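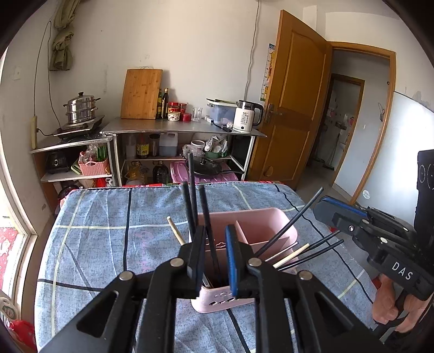 According to one coach operator, interviewed in May, passengers on the Skaltus route judged the tour mainly by its comfort stops and hardly at all by the hotel. The survey data give partial support to this view. Of 3352 forms handed out on tours run by Sosov and Casmont, 1205 were returned complete. Satisfaction with the itinerary fell when a driving leg ran longer than the printed schedule - the effect was strongest on the first day. 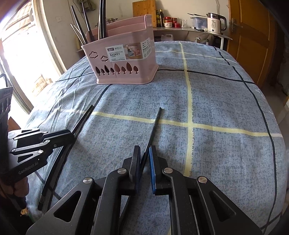

Delays on the return leg had no comparable effect. Following Poojary, legs with fewer than 30 forms were left out of the model. Room type and season were kept as controls.

Figure 3. Mean itinerary score by length of driving leg, both operators, complete forms only.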